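Home | Syllabus | Readings | Handouts | Contact

Destination Marketing, Handout 6: Reading a "Best Places" List
Rigoberto Huerta, June 21, 2023

Bring this to the seminar with the Prulley article already marked up. I don't want summaries of it. I want to know which sentences you believe and what made you believe them.
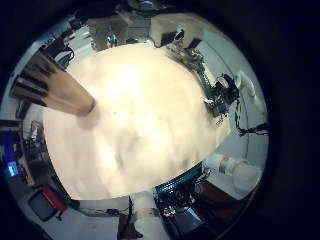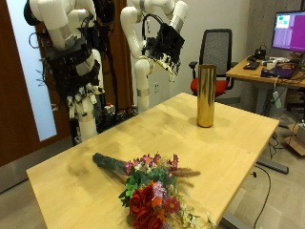
A pale rounded surface up close; a gold vase and a flower bouquet on a wooden table.

1. Where the rankings come from

Most travel rankings don't tell you how they were made. The Prulley list names 20 towns "every traveler should see" and gives one line on method: "our editors and partners." Ask who the partners are. Vinh Giáp wrote to the site last September and got a media kit back, with prices for a "featured stop." That doesn't prove the towns paid. It does mean a reader has no way to tell a paid entry from an unpaid one.

Look at the order too. Is number four better than number five? Better at what, and for whom? If you can swap two entries and nothing in the text stops making sense, the numbers are decoration.

2. Words that carry no information

Hidden gem. Something for everyone. Off the beaten path. Vibrant. Charming. Cross these out in the article and see what is left. In the paragraph on Dulitz, what is left is a river, a bakery and a parking lot.

"Something for everyone" deserves special suspicion. A town of that size does not have something for everyone, and a family that drives there with three bored teenagers will find that out by lunch.

3. Survey claims

The Friesen visitor survey is quoted all over the place. It had 494 responses, which sounds fine until you read where the forms were handed out: at the front desks of two hotels, at checkout. So we hear from people who stayed overnight, paid for a hotel, and were willing to stand there with a pen. Day visitors are missing. So is anyone who took one look and drove on.

The headline figure is that about 50 percent "would consider returning." Teodor Blomqvist will argue in class that this is a decent result. I don't think it is a result at all. I would consider returning to nearly anywhere.

4. Slogans and sorting people into types

Foodie, adventurer, culture lover, beach person. These types are handy for selling ad space. I have seen little evidence that people travel this way. The same person wants a long hike one morning and a nap the next, and picks the trip by what the flight costs and when school lets out. Read the Vondine brochure with that in mind. Edgardo Lumbao's notes on it are in the readings folder. He is kinder to it than I am, and he makes a fair point about first-time visitors needing some place to start.

5. For the seminar

Pick one town from the Prulley list. Find out how a person without a car would get there, what is open in the off season, and what a room costs on an ordinary night. Write one page. If the article already answered any of these, say where.

Don't use the town's own tourism site as your only source. You may use it to check opening hours, and even then I would call.

Jerome Macapagal has the sign-up sheet for towns. No more than two people per town, please. Last year I read far too many pages on Dulitz.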